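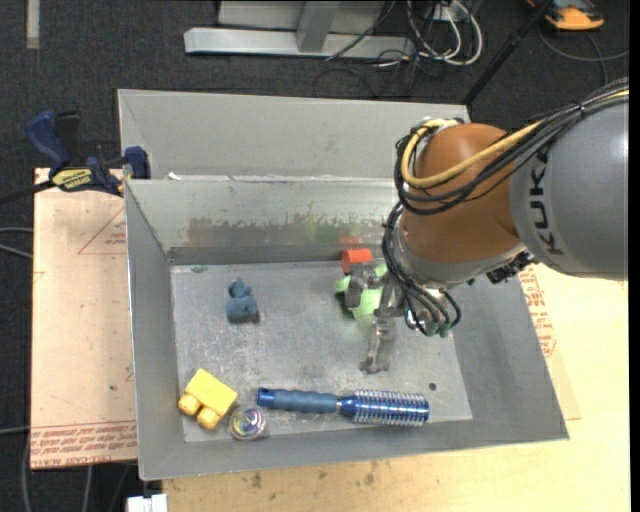

KUKA arm over the pick bin, gripper in among the toys.

Gebremichael Robotics - paid reviewers wanted, bin picking safety rules

Need 4 people to help finish our house rules for working next to robot arms. Clamping, cable routing, when you can reach in the bin and when you absolutley can't. Draft has been sitting since March, needs outside eyes.

What you'd do: read the draft (70 pages, lots of tables), watch runs at the Ponitz shop, mark up anything vague or wrong. No programming.

Who: techs, operators, safety folks. Hands-on time with an industrial arm a must. Know your lockout steps. Standards commitee work nice, not required.

Pay: $300 flat, paid when your markup is in. Parking free, use the Stellow gate.

Closed toe shoes, no loose sleeves, no exceptions.

Send a short note + work history to Zewditu Gebreyes, front office, by 5/20/22. No calls pls.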